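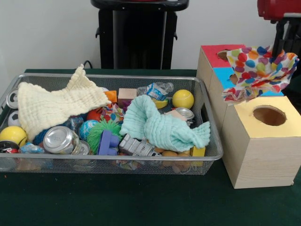 How do you sort a container of mixed toys and odds and ends without spending the whole afternoon on it? Take the cloth out first, then the trash, then everything that rolls, and decide about the rest last.

I have done it in other orders and they all take longer. Cloth hides things. The cream muslin was lying over half of our wire tray, and the mint green one was bunched up on top of the toys on the other side, so there was no point in picking through anything until both were off. They went straight to the laundry. I wash muslin on warm and hang it over the bathroom door.

Trash is quick. A crumpled clear wrapper, a piece of colored paper. I asked about the paper before throwing it out, having made that mistake in August, and was told it could go.

Balls next. I put them in a box with a round opening in the top, and for small ones that works well. They can't roll off the table and my son likes posting them through the hole. The soccer one, the yellow one, the red one and the speckled blue one all went in. The green spiky one I washed by itself in the sink with dish soap - the fuzzy kind picks up every hair in the house.

That leaves the things that don't belong with toys. The glass jar went back to the kitchen, lid and all. I don't keep glass in with blocks anymore. The loose metal cap went to the drawer where I keep caps until I find what they fit. Tamás Lakatos, who lives downstairs, throws his out after a month and says he has never missed one. I haven't got that far.

The purple brick and the wood cube went to the block bin in the bedroom. The orange foam block I left out, since he asks for it most days.

The tray itself came from a shop in Fillholm and cost 16 dollars. Mesh is easy to clean - tip it over the sink, tap the bottom, run a damp cloth along the rim. I'm going to try keeping it for toys only this time and put a bowl by the door for everything else.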